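Handout 2: Recording Table Tasks with the Hand-Held Grippers
Posted in December by the Robot Manipulation Lab course staff, Humerby Technical College

Read this before your first table session. It covers the tidy-up task, how an episode is divided, what to write in the log, and how the trimmed data goes into the training script. The Derham arm is not needed until Handout 3.
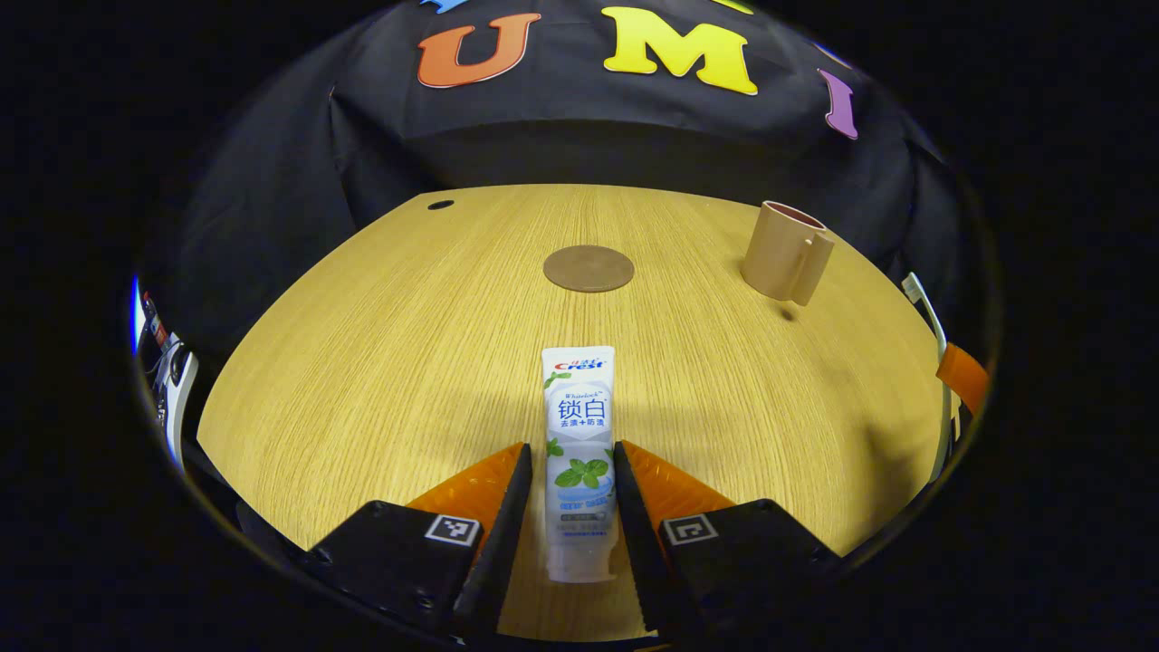
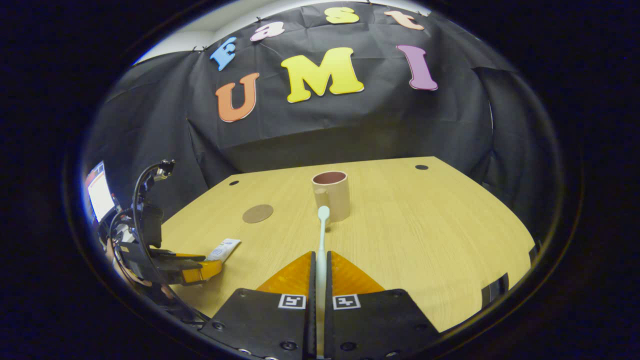
Fig. 1. Tidy-up task, gripper view. First picture: toothpaste tube between the fingers. Second picture: toothbrush held in front of the cup.

1. Task

The objects are a toothpaste tube, a toothbrush, a cup with a handle and a round coaster. The goal state has the toothbrush and the tube standing in the cup. The cup may start anywhere on the table within reach, with the handle in any direction. Do not line the handle up the same way each time. A policy trained on one handle direction tends to treat the handle as a landmark and then misses when it moves.

The coaster is an optional target. In variant A it stays where it is and the cup is left alone. In variant B the cup goes onto the coaster first. Write the variant letter in the log before you start recording.

2. Fingers and markers

Each finger carries a soft orange pad and a square black-and-white marker. The marker pair gives the opening width. Width is computed from the distance between the marker centers in the wide-angle view, after lens correction. If either marker is covered, the width for that sample is filled in from its neighbors. Gaps longer than 42 samples are not filled and the episode is rejected by the checker.

Things that cover a marker:
- a thumb wrapped too far forward
- an object held too low between the fingers
- glare from the ceiling lights (tilt the tool a little and try again)

Hold the brush by the handle, upright, with the head clear of the pads. Hold the tube upright with the crimped end up. Squeeze only as far as needed to keep it from slipping. The tube deforms, so its closed width differs from trial to trial, and this is expected in the plots.

3. Phases of an episode

Approach. Start with the fingers open and the tool at rest over the table edge. Move at an even speed.

Grasp. Close on the object and pause briefly. The pause makes the segment boundary easier to find later.

Transfer. Lift before moving sideways. Keep the cup in view for the whole transfer. If the held object hides the cup completely, come in from a different angle.

Release. Lower the object past the rim, open, then withdraw straight back. Do not swing the tool out to the side. Most tipped cups in last term's set came from the withdrawal.

Label the phases in Mugo using the four names given above, in lower case. Mugo does not correct spelling and will make a new class out of a typo.

4. Two-hand episodes

Some episodes use a second gripper from the left. Both tools must be started from the same session file, or their clocks will not match. Check the offset in the Curitow log viewer before trimming. An offset of more than 2 samples means the session has to be restarted.

When the second tool is waiting, keep it still and near the table edge. Small idle motions are recorded as actions and the policy learns them.

5. Counts and submission

Each group submits 100 accepted episodes. Last term's combined set was 1044 episodes after checking, and it is available in the course folder as a baseline. Do not mix it into your own training set for Part 1.

Submit:
- the episode folder, trimmed and labeled
- the log sheet, with variant letter, operator initials and start layout for each episode
- one plot of opening width against time for a tube episode and one for a brush episode, same axes
- half a page on the rejected episodes, sorted by cause

Keep rejected episodes in a separate folder. They are needed for the exercise below.

6. Exercise

(a) Take one brush episode and one tube episode. Mark the grasp and release on both width plots. Explain the difference in the closed section.

(b) Train on variant A only and test on variant B start layouts. Report the success rate and describe the two most common failures.

(c) Find one rejected episode that you think could have been kept. State which checker threshold rejected it and what would change if the threshold were moved.

Almost all the marks in (b) are for the description of the failures. A low success rate does not lose marks.

Filed under: Course Materials > Robotics > Lab Handouts

Contact the course office | Copyright Humerby Technical College | Back to top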